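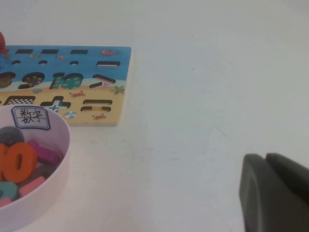

Ticket 1654: Product pages saving without stock level

Status: Resolved
Product: Cloven shop manager
Site: Tastdale Toys
Category: Import and export

Problem as reported

After the October stock import, 109 items in the wooden puzzles section show "Unavailable" on the public site. The same items show the correct stock in the admin screen. Editing a single item and pressing Save clears the fault for that item until the next overnight import, when it returns. Other sections are not affected.

Checks carried out

Cache cleared from the admin screen. No change.

Search index rebuilt. The rebuild finished without errors and took 11 minutes. No change.

Import file opened in a text editor. The stock column is present and filled in on every row. Row endings are consistent.

Compared an affected item with a working one from the jigsaws section. The affected item has a trailing space after the warehouse code. The admin screen trims the code before looking up stock. The public site does not, so it finds no match and falls back to "Unavailable".

Cause

The supplier feed from Prindiline changed its export template. Warehouse codes in one product group are now padded to a fixed width. Saving an item by hand strips the padding, and the next import puts it back.

Workaround

Set the overnight import to manual. Run a find and replace on the warehouse column before uploading, then import as normal.

Fix

Trim option switched on for the warehouse field under Import, Field mapping, Advanced. The option is off by default for mappings created before version 2. Import re-run by hand at 14:20. All affected items now show the right stock on the public site.

Follow-up

Customer reports that the overnight import has completed and the items are still correct. Two items were left showing "Unavailable". Both have zero stock in the feed, so this is expected.

The Tuhumury mapping on the same account was also created before version 2 and has the trim option off. Its codes are not padded at present. Left unchanged at the customer's request.

Ticket closed.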